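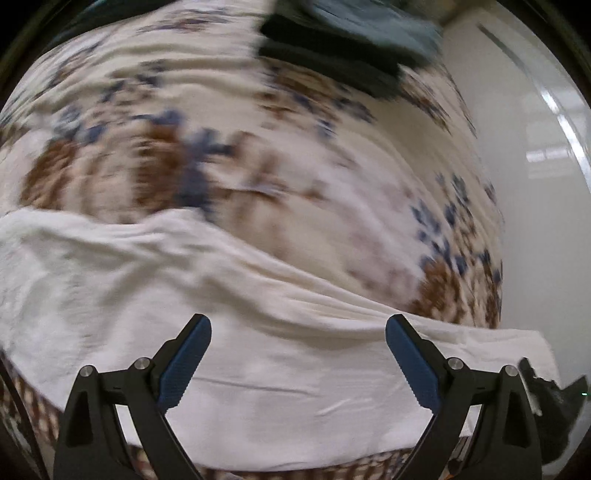
Khôi Vương score for Mulleck to be released in July

Stovlow Records will release the original score to the feature film Mulleck in July. The music was written and produced by Khôi Vương and recorded with the Belhaj Ensemble. It will be available on double vinyl, on CD and as a download, and on all the main streaming services from the same Friday that the film opens in cinemas.

Mulleck is a drama set on a sheep farm in the weeks after the death of the farmer. His two daughters come home to sell the place and find that he had promised it to a neighbour. There is very little dialogue in the first half of the film, and long stretches are carried by the music alone.

Vương was brought in before filming began, at the request of the production company, Tavano Pictures. He had the script for a whole winter and wrote most of the main themes away from the picture. Several were played on set during shooting so that the actors could hear them between takes, and 3 of those early recordings were kept for the finished film.

"I was asked for something sad and I sent something quite busy," said Vương. "The sisters are never still. They are clearing cupboards, making phone calls, driving to the tip. I wanted the music to have that in it, and to leave the grief to the actors, who were doing it very well without me."

The score is written for strings, harmonium, two clarinets and a small group of singers. There is no piano, and no percussion apart from a frame drum in the auction sequence. The older sister's theme is given to the viola throughout. The younger sister has no theme of her own until late in the story, when she picks up a tune first heard on the farmer's radio in the opening minutes. Listeners who have not seen the film may like to know that the track order on the album follows the order of the story, with one exception: "The Long Field", which plays over the closing credits, has been moved to the end of side one.

Recording took place over two weeks in a former chapel. The singers were recorded first, in the evenings, when there was less traffic outside, and the strings were added afterwards. The harmonium belonged to the composer's first music teacher and has a sticking key, which can be heard on "Kitchen, Morning" and again on "Inventory". The players were given the option of a replacement instrument and chose to stay with it.

"The parts look simple on the page," said a spokesperson for the Belhaj Ensemble. "Most of the work was in the tuning, and in holding very quiet notes for a very long time. We did the last cue in one take and then went back and did it again in case there had been a noise. The first one is on the record."

The album runs for 83 minutes and includes all of the music heard in the film, together with four pieces that were written for scenes later shortened or removed. Among these is "Lambing Shed", a seven-minute piece for voices and clarinets that was planned as the opening of the film. The director and the composer agreed to begin with silence instead, but both wanted the piece to be heard.

Also included is "Promise", a song with words by Vương, performed in the film by the cast at the wake. The album has the film version and a second version sung by the ensemble's own singers.

The vinyl edition is limited to 1000 copies. It comes in a gatefold sleeve with a printed insert containing notes by the composer and the full list of players. The CD edition has the same notes in a booklet. Buyers of either edition will receive a download code. A book of 2 of the pieces, "The Long Field" and "Inventory", arranged for string quartet, will be sold separately through the Stovlow shop later in the year.

"We have been putting out film music for a long time and it is rare to be handed a score that needs so little done to it," said the label's head of releases. "We changed the gaps between some of the tracks. Otherwise it is as it was delivered."

Vương trained as a viola player and worked in theatre before moving into film. His earlier work includes music for short films, radio plays and a touring production for children. Mulleck is his first score for a full-length feature. He is now working on a set of pieces for solo clarinet.

A live performance of the score, with the film shown on a large screen, is planned for the autumn. The Belhaj Ensemble will play, with Vương on harmonium. The venue and ticket details will be given on the Stovlow website once they are settled.

The first track to be made available, "Gate", can be heard from 9am on Friday on all streaming services. Advance orders for the vinyl and CD open at the same time. Orders are limited to two copies of the vinyl per customer. Shops wishing to stock the album should contact their usual distributor.

Review copies

Downloads of the full album are available to press on request. Vinyl copies for review are limited and will go first to print titles and radio. Please do not publish reviews of the album before the day of release, as the track titles on the second disc give away parts of the story.

Interviews

Khôi Vương is available for interview by phone or in person. Requests for the director and cast should be sent to Tavano Pictures. All other enquiries should go to the Stovlow press office.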